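Ticket: grasp-phase labels late on fast lifts
Project: Luvunum, toy kitchen set
Status: open
Assigned to: Jarosław Duda

The phase labeler marks "lift" up to 12 samples after the gripper has left the counter. Slow lifts are labeled correctly. Seen on both Oltham and Beaudoin checkpoints, so the policy weights are ruled out.

Reproduced on the brush task with the pepper and the pan left out as distractors. Threshold at default, blur rejection on. 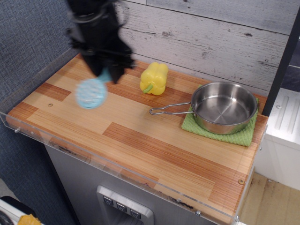
Blur rejection drops samples when the gripper moves fast, and the labeler then holds the previous phase until it gets 3 clean ones in a row. With rejection off, the delay falls to 2 samples over 800 episodes. False "release" labels go up slightly.

Workaround: turn off blur rejection for the lift phase only and take the phase change from the joint encoders. Patch is in the Fullby branch. Needs a rerun on the pan task before merge. Old labels not yet corrected.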